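# A Place for the Fruit

When Houda Zaki moved her sewing work into the kitchen, the fruit had no home anymore. Apples stayed near the scissors, and tape stayed near the apples. Her solution is very simple: one shallow wicker basket, and a label for the place where it should stand.
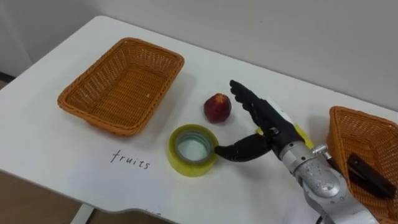
She had tried bigger things before. A tall stand from Nuso took too much of the table, and a deep bowl hid the fruit at the bottom until it was too soft to eat. In a low basket she can see everything from above, and she eats it in time.

Her neighbor Brahim Helmy prefers a drawer. "I forget what is in it," he admits, "but my table is clean." Houda does not agree with this method. She puts bananas in first, because they bruise easily when they are moved many times, and the round fruit goes beside them.
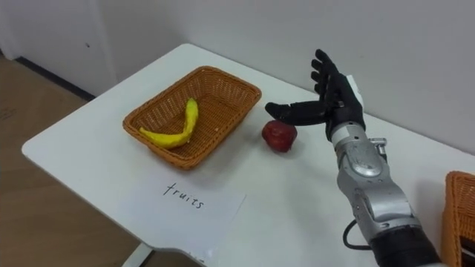
## What Belongs Elsewhere

Tape, thread and pens go into a tin on the shelf. Houda empties the basket every 5 days and shakes it over the sink. Wicker keeps small crumbs, and a dry brush takes them out well. She never soaks it.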